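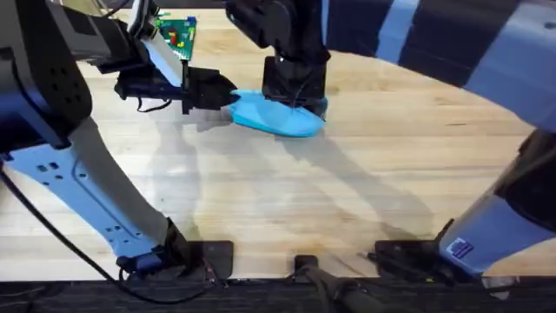
Two robot arms and a soft, light blue item on a tabletop.

What does a police welfare check do?

Sometimes a person has not been seen or heard from in a while. A neighbor, a teacher or a relative can call the police and ask them to make sure that person is safe. Kids can ask for this too.

An officer goes to the home and knocks. If someone answers, the officer asks a few questions and may want to talk to each person alone. The visit can be over in 13 minutes. If someone is hurt or is being kept inside against their will, the officer gets help right away.

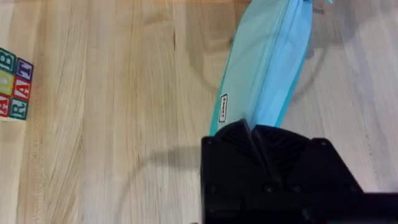

Glenys Rowlands says children often ask her whether they will be in trouble if they call and everyone turns out to be fine. Her answer is no, as long as they were telling the truth about what worried them.

If you are worried about someone, tell an adult you trust. In an emergency, call 911.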